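## Samstag bei Bhat: Besuch in der Greifer-Werkstatt

Ich war ja nun wirklich skeptisch. Roboter, die im Haushalt helfen sollen, kenne ich vor allem aus Prospekten, und in den Prospekten liegt nie irgendwo Wäsche herum. Als dann die Einladung zum offenen Nachmittag bei Bhat in Vetholm kam, habe ich mich trotzdem angemeldet (Anfahrt mit dem Rad, Gegenwind, danke der Nachfrage) und es keine Minute bereut!

Das Projekt heißt Elesine und beschäftigt sich mit allem, was weich ist: Jacken, Decken, Kissen, Bettzeug. Starre Sachen wie Becher oder Schachteln sind für Roboter inzwischen halbwegs zu schaffen, Stoff dagegen sieht nach jedem Anfassen anders aus. Deshalb führt bei Elesine erst einmal ein Mensch die Hand. Man hält einen zweifingrigen Greifer, eine Kamera ist mit dran, und jede Bewegung wird aufgezeichnet. Aus vielen solchen Durchgängen soll der Roboterarm später lernen. 1.262 haben sie nach eigener Auskunft schon zusammen, und bis zum Herbst sollen noch einmal rund 300 dazukommen.

Geübt wird in normalen Wohnräumen, und das fand ich am sympathischsten. Wir waren zwölf Besucher, verteilt auf drei kleine Gruppen, und meine landete im Schlafzimmer. Dort ging es um eine Jacke auf dem Bett: greifen, anheben, ein Stück weiter wieder ablegen. Klingt nach nichts. Man denkt, das kann ich im Schlaf, und dann steht man da und überlegt, an welcher Stelle man so ein Knäuel überhaupt zu fassen bekommt.

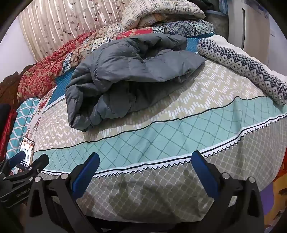 *Greifer offen, graue Steppjacke auf dem Bett, dahinter Decken und Quilts.*

Ich durfte natürlich auch ran. Die Finger haben innen blaue, gummiartige Polster, und man muss sich erst daran gewöhnen, dass man mit ihnen nichts spürt. Beim ersten Versuch habe ich die Jacke viel zu weit außen erwischt, sie rutschte mir weg und lag danach noch krumpeliger da als vorher. Beim zweiten hatte ich Jacke und Laken zusammen in der Zange — auch schön. Beim dritten Mal hat es dann geklappt, und ich habe mich gefreut wie ein Kind am Greifautomaten!

Gelernt habe ich auch, dass man langsam sein soll, aber bitte nicht zögerlich. Wer mitten in der Bewegung stehen bleibt und nachdenkt, bringt dem Arm später eben das Nachdenken bei. Misslungene Griffe werden übrigens nicht gelöscht, sie kommen mit einem Vermerk in einen eigenen Ordner. Meine beiden ersten liegen da jetzt also auch.

Im Nebenraum lief danach der richtige Arm, von der Firma Jirier gebaut und ungefähr so gesprächig wie mein Drucker. Er hat ein Handtuch aufgehoben und in einen Korb gelegt, ganz gemächlich, und beim nächsten Durchgang hat er knapp danebengegriffen und es einfach noch einmal versucht. Da gab es Applaus. Auf meine Frage, wann so ein Ding bei mir das Bett macht, bekam ich ein sehr freundliches Lachen und noch einen Kaffee.

Der nächste offene Nachmittag ist für Mai geplant, wieder mit kleinen Gruppen und wieder zum Selberprobieren. Dann soll es um Spannbettlaken gehen, und dafür melde ich mich auf jeden Fall an! Wer mitkommen mag, schreibt mir einfach eine kurze Antwort auf diesen Newsletter, dann fahren wir zusammen nach Vetholm.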